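Gallery: The blue pad fault, bedroom sessions in Sulside

We fold clothes and make beds with the hand-held grippers in ordinary homes, and the recordings go to the Jallora project. In November one of our sets began to lose its hold on thin cloth. On this page we keep the picture and our notes, so that other teams can check their own tools. 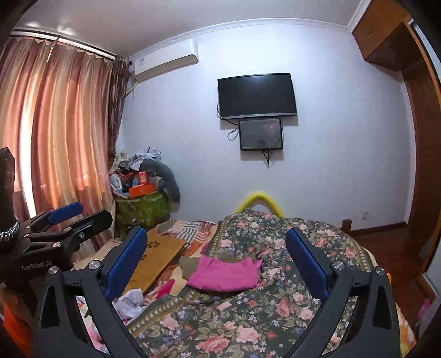
Bedroom, both fingers open over the flowered comforter. The folded pink garment between them is the kind of piece we had trouble with. The pads are the blue ones, one on each finger.

What went wrong

The pad on one finger had started to come loose at its lower end. When the fingers closed, it moved a little to the side and the cloth slipped out. We did 40 folds that morning and 27 of them had to be repeated. At first we blamed the operator's hand, and we are sorry for this – the hand was fine.

How we found it

We changed the tool between two operators and the fault went with the tool. After that we closed the fingers on a strip of paper and pulled. On a good pair the paper stays. On ours it came out without any effort.

The safety side

A loose pad can fall off, and then a hard edge touches the cloth, or a finger of the person who helps. One helper got a small scratch in this way. Now we stop the session when a pad moves, also if only a few folds are left.

What we do now

The Szilágyi workshop glued new pads and let them rest for 36 hours. We pull the paper strip before every session and write the result on the session sheet. Joint screws are checked at the same time. The team in Skirnau has the same routine, and their sheets are kept together with ours.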